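4.3 책상 높이 설정 및 메모리 저장

이 절에서는 Jelberg 전동 높이 조절 책상의 초기화, 높이 설정, 메모리 저장 절차를 설명한다. 프레임 조립(4.1)과 컨트롤 박스 배선(4.2)을 마친 상태에서 진행한다. Barros 컨트롤러가 장착된 모델은 버튼 배열이 다르므로 부록 B를 참조한다.

주의: 초기화가 끝나기 전에는 상판에 물건을 올려놓지 않는다. 허용 하중은 상판 무게를 제외하고 최대 70 kg이다.

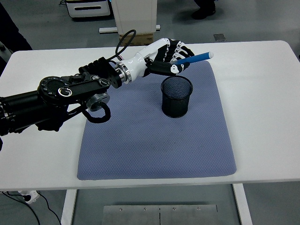

최종 수정: 11월

4.3.1 초기화

1. 전원 플러그를 접지형 콘센트에 직접 연결한다. 멀티탭은 사용하지 않는다.
2. 표시창에 "RST"가 나타나는지 확인한다. 나타나지 않으면 내림(▼) 버튼을 표시가 바뀔 때까지 누르고 있는다.
3. 버튼에서 손을 뗀 뒤 다시 내림 버튼을 누르고 있는다. 상판이 최저 위치까지 내려갔다가 조금 올라온 후 멈춘다.
4. 표시창에 현재 높이가 cm 단위로 표시되면 초기화가 완료된 것이다.

참고: 하강 중 버튼에서 손을 떼면 초기화가 중단된다. 이 경우 2번부터 다시 진행한다.

4.3.2 높이 설정

1. 의자 높이를 먼저 맞춘다. 발바닥 전체가 바닥에 닿고 무릎이 직각에 가까워야 한다.
2. 올림(▲) 또는 내림(▼) 버튼으로 상판을 팔꿈치 높이에 맞춘다. 좌식 작업의 시작값은 70 cm를 권장한다.
3. 키보드 트레이(Rusto, 별매)를 설치한 경우 상판이 아니라 트레이 윗면을 기준으로 한다.
4. 상판 뒤쪽 케이블에 여유가 있는지 확인한다. 최고 위치에서 케이블이 당겨지면 배선 홀더의 위치를 조정한다.

주의: 상판과 벽, 창틀, 서랍장 사이에 50 mm 이상의 간격을 둔다. 작동 중에는 상판 아래에 손이나 발을 넣지 않는다.

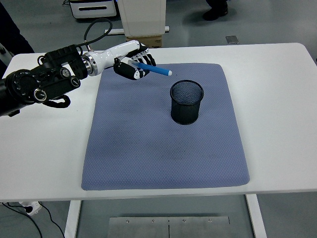 그림 4-6. 흰색 상판과 그 위쪽의 케이블

4.3.3 메모리 저장

1. 상판을 원하는 높이로 이동한다.
2. M 버튼을 한 번 누른다. 표시창에 "S-"가 깜박인다.
3. 깜박임이 멈추기 전에 숫자 버튼 1~4 중 하나를 누른다. 기존에 저장된 값은 새 값으로 대체된다.
4. 저장한 높이로 이동하려면 해당 숫자 버튼을 한 번 누른다. 이동 중 아무 버튼이나 누르면 즉시 정지한다.

참고: Zorham 구동부를 사용하는 모델은 숫자 버튼을 계속 누르고 있어야 이동한다. 구동부 명칭은 컨트롤 박스 측면 라벨에 표기되어 있다.

4.3.4 오류 표시

E01: 좌우 다리의 높이 차이. 하중을 제거하고 초기화를 다시 실시한다.
E13: 모터 과열. 전원을 분리하고 식을 때까지 기다린 후 다시 연결한다.
HOT: 연속 작동 시간 초과. 표시가 사라질 때까지 조작하지 않는다.

같은 오류가 반복되면 사용을 중지하고 라벨의 제조 번호를 확인하여 판매처에 문의한다. 컨트롤 박스는 분해하지 않는다.

다음 절: 4.4 상판 수평 조정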